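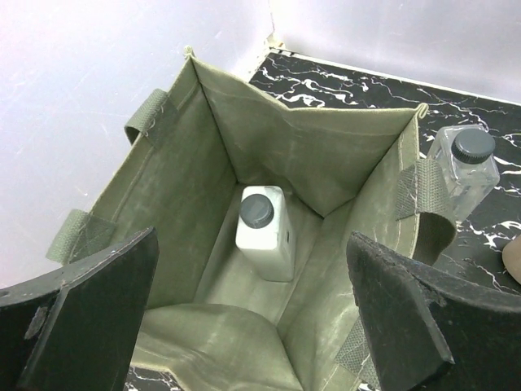 Chapter 2: Learning to Pack from Demonstration

Packing a bag is harder for a robot than stacking boxes. A fabric bag folds and sags, and its straps can hide the items a camera needs to find. This chapter follows the Previdwood study, which used two arms, a green bag and a set of bottles.

The study collected 821 demonstrations, 62 of them held back for testing. Each one was recorded from the wrist and from a fixed viewpoint.

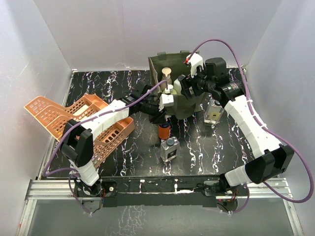 Two policies were trained on the same data. Nerkix used both views. Flidis used the fixed view alone, and most of its errors came at the rim of the bag. Section 2.1 defines the task and explains how a trial was scored.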